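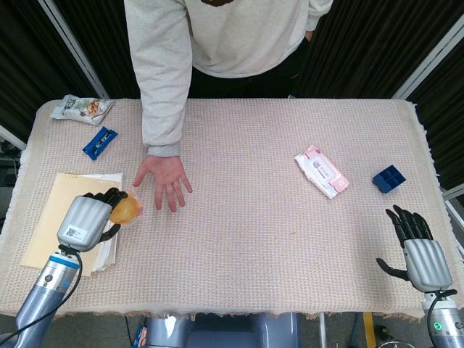
1 min read

How do I stop a fringed tablecloth from creeping toward the front of the table? Every time someone leans on it or moves a stack of papers it slides. It's a woven one, short fringe, on a smooth tabletop.

Cristóbal Toledo
15 Dec 2021

Get a thin rubber pad and trim it 4 inches smaller than the table all round so it stays clear of the fringe. Mine has been on since September and I only lift it to wipe crumbs.

Eustaquio Bautista

clips. 99 cents at Ganwood

Lozano

Contact us | © Tedance | Back to top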